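4. Equipment planning and cost allocation

4.1 Scope of the budget

The purchase plan covers one bimanual mobile platform and the fittings needed to run it in domestic rooms over two project years. It leaves out salaries, rent and the training cluster, which are charged to a separate line. The aim of this section is to set out how the money was divided, which items were under-estimated at the proposal stage, and what a group planning similar work might set aside. All sums are given net of tax and in the currency of the original grant.

The proposal treated the platform as a single capital item and everything else as consumables. This split proved hard to keep. Grippers wear, cables are replaced, and stands move between rooms and have to be bought in duplicate if two rooms are to be kept ready at once. Under the host institution's rules an item becomes capital above a fixed unit price, so that a gripper bought singly was a consumable and the same gripper bought with its wrist coupling was an asset, with its own tag and its own depreciation schedule. We recommend that the coupling question be settled with the finance office before the first order is placed.

4.2 Choice of supplier

Quotations were invited from Starnis and Ustent for the platform and from Coelho for end effectors. The Starnis offer had the lower purchase price. The Ustent offer included on-site service within 30 days of a reported fault and a loan arm for the length of any repair. To compare the two, we assigned a cost to each day on which a room was booked and the platform could not be used. With our booking pattern, two arm failures per year were enough to cancel the difference in price. The maintenance log of our earlier fixed-base installation, Didico, showed a higher rate than this, and the Ustent offer was accepted on Feb 19, 2020.

The comparison is sensitive to the value placed on an idle day. A group with a permanent test room, which can simply resume when the part arrives, should use a much smaller figure and may well reach the opposite choice. A group that rents furnished rooms by the week should use a larger one.

4.3 Room-dependent costs

Bathrooms made the heaviest demands on the plan. The floor area is small, the fixtures cannot be moved, and the working heights run from the countertop to the lowest drawer. Reach was specified for both ends of this range, and the longer arm option was added to the order for that reason. Stands and cable runs have to share whatever floor is left beside the vanity (Figure 5).
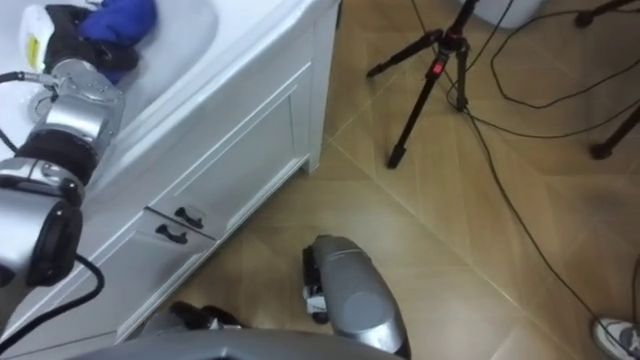 Figure 5. Work at a bathroom vanity. The left arm is extended to the basin and the right gripper points down in front of the cabinet; a tripod and cables stand on the tiled floor.

Ravinder Bouchard, commenting on a draft of this section, objected that reach should not be bought at all where it can be had by parking the base better. In his view the longer arm adds mass at the shoulder, shortens the service interval, and is paid for twice, and the same money would have gone further on a base with a smaller turning circle. He also asked that the cost of base positioning time be reported next to the cost of the arm, so that readers could weigh the two for themselves.

We accept the second point and have added positioning time to the cost model as a separate term. On the first point we differ in part. A smaller base would help in rooms where the platform must turn, but in the narrowest rooms it enters in a straight line and works from one pose, and there the arm decides what can be reached. The trade is likely to fall the other way in kitchens, where there is space to reposition and the work is spread along a counter.

Room-dependent costs other than reach were entered under three heads: stands, cabling and floor protection. The entry for cabling in the proposal was 2805 and was spent in the first year, mainly on longer runs and on strain relief at the base. The second-year entry was raised by moving funds from floor protection, where spending was low. Stands were bought in one order. This was a mistake, as the model chosen had a wide leg spread and could not be set up fully in the smallest of the rooms. A mixed order, with a few narrow stands held back for such rooms, would have cost slightly more per unit and avoided a repeat purchase.

4.4 Spares and delivery times

Spares were planned from delivery time and unit price together. Parts that were cheap and slow to arrive were stocked from the start: finger pads, connector shells, fuses. Parts that were costly and quick to arrive were not stocked. The difficult class is parts both costly and slow, which for this platform means wrist joints and the main controller board. We held one wrist joint and no controller board. The wrist joint was used; the board was not needed in the period reported, though a single failure in December would have closed the programme until the supplier's works reopened.

Francine MacDonald prepared the spares table and revised it each quarter from the fault log. The revision took over an hour each time, and it changed the order quantities on most occasions. Fixed quantities taken from the supplier's recommended list would have left us with too many fuses and too few finger pads - the list assumes light use on a bench.

4.5 Limits

The figures come from one platform, one service contract and one institution's purchasing rules. Resale value was set to zero, which overstates the yearly cost if the platform can be passed on to a teaching laboratory. Insurance is excluded, as it was carried by the host under a general policy. Groups that must insure mobile equipment in rented premises should obtain a quotation before fixing the size of the capital line.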